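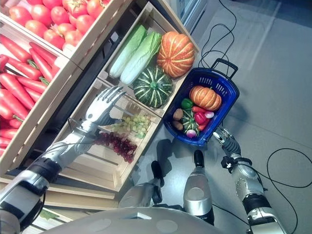

Loose veg is back in Pirndale as Kero opens its crate stand

Pirndale shoppers can fill a basket with loose fruit and veg again. The Kero store on the high street opened its new produce stand this morning, doors at 8am, and the first baskets were going round not long after.

Pale slatted wooden crates, grey floor, blue plastic baskets. Tomatoes in one crate, long red carrots with a bit of green still on in another. Napa cabbages, pumpkin and striped squash share a third, with the grapes in a shallow crate in front, green and red together.

The town has been without a proper loose counter since the greengrocer by the bus station shut in June. After that it was bagged carrots from the garage or the bus to Grenddale. A petition asking Kero to put in a stand picked up 3,114 signatures over the summer, a lot of them collected outside the post office, and the shop said yes in the autumn.

How it works

Pick up a basket by the door. Take what you want from the crates, as much or as little as you like, and it all gets weighed at the till. No scales on the shop floor for now. Kero says they were tried at another branch and caused queues, though a few people this morning said they would of liked to check the weight of a pumpkin before carrying it to the till.

Grapes are sold by weight too, so you can take a small bunch. Hold them by the stem end is the advice from staff, they drop fewer that way. Heavy things first, soft things last is the other bit of advice, and there is a card up by the baskets saying so.

Peppers and kiwis are priced each. Potatoes, onions, carrots and tomatoes by the kilo. Squash and pumpkin by the kilo as well, whole only. Cutting them to order has been asked for and the store says it will look at it after Christmas.

Some of the cabbage still comes in plastic. That drew a grumble or two at the petition meeting and it drew a couple more today. The store's answer is that the outer leaves dry out quickly near the door, and that the wrap will go once the stand is moved further in. 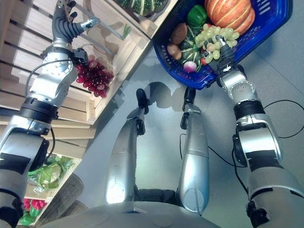 Opening hours for the stand are the same as the shop, 8am to 9pm, but crates are topped up twice a day, first thing and then again at 2pm. Go after the second one if you want the pick of it. By noon today the tomatoes were getting low and a tray was brought out early.

Where it comes from

Restrepo, the wholesaler on the Grenddale road, is supplying the lot. Its van comes before opening. The firm says 20 growers are on its list for the winter, with most of the roots, cabbages and squash from farms on this side of the county. Grapes and kiwis are imported, labelled with the country on the front of the crate.

Restrepo also found the crates. They are second-hand, sanded down and go back to the wholesaler if the stand is ever taken out. Bruised stuff comes off the display at closing and is bagged up at 50p a bag on the shelf next to the bread. First come first served, no holding bags back for anyone.

What people thought

Mixed, mostly good. One woman with a pushchair said she had only come in for milk and was going home with the makings of a soup. A retired bus driver liked the carrots and not the price of the kiwis. Several people asked about fresh herbs. None yet, parsley and coriander are meant to be coming next month.

The squash got a lot of attention, mainly people asking what you do with it. Roast it, was the general view in the queue. Halve it, seeds out, oil and salt, hot oven until a knife goes through. There was some disagreement over whether the skin should be eaten. Recipe cards are being printed for that and for the napa cabbage, which not everybody had cooked before. It can be shredded raw for a salad or stir-fried, and it wilts down quicker than you'd think so buy a big one.

Complaints so far: the aisle on the floor side of the stand is tight if two people stop at once, and the baskets are stacked too low for anyone with a bad back. The shop says the stack will be raised on a plinth by the weekend. There is no plan to narrow the stand.

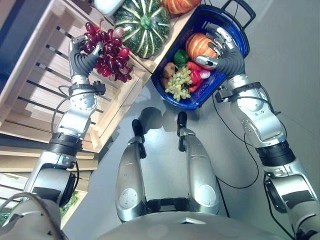
Grapes and a pumpkin at the crate stand in Pirndale.

Also worth knowing

Bring your own bags. Paper ones are on sale at the till and they don't love a pumpkin. Baskets must stay in the shop, please. Kero bought 1,000 for its branches this year and says a fair few have wandered off already, mostly to allotments by the sound of it.

Net bags for small items such as radishes and potatos can be bought or brought from home. Staff will take the weight of the bag off if you ask. Ask before they start scanning, not after.

Leftovers which are past selling but fine to cook go to the community kitchen in the chapel hall, collected each evening. The kitchen is short of onions and would be glad of donations from gardens too, left in the porch before 5pm.

Grenddale is next. Kero is fitting a similar stand in its branch there, smaller, no date given. The loose counter on Grenddale market is staying put, its stallholders have been told, and the two will run at the same time.

Comments on the Pirndale stand can go in the box by the customer service desk. Prices are up on the board inside the door and change weekly.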